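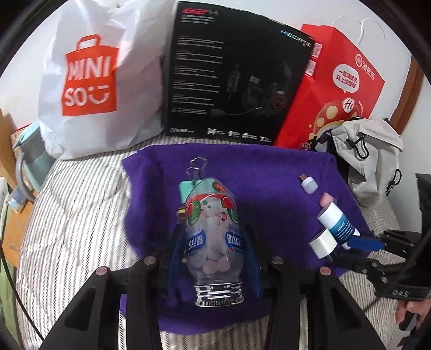
Depuis que j'habite loin de ma famille, je prépare mes valises trois jours avant le départ. Ma mère faisait pareil en octobre, quand nous allions chez ma tante Vija, et je me moquais d'elle. Maintenant j'étale tout sur le lit, les sacs, la boîte, les petites choses, et même les bonbons avec des pastèques dessinées sur la bouteille, que Gintarė me demande toujours.

Le plus difficile reste le poids. J'ai droit à 30 kilos – c'est beaucoup, et pourtant je dépasse chaque fois. L'an dernier, j'ai laissé mes bottes chez Nikola. Il les garde encore dans son entrée.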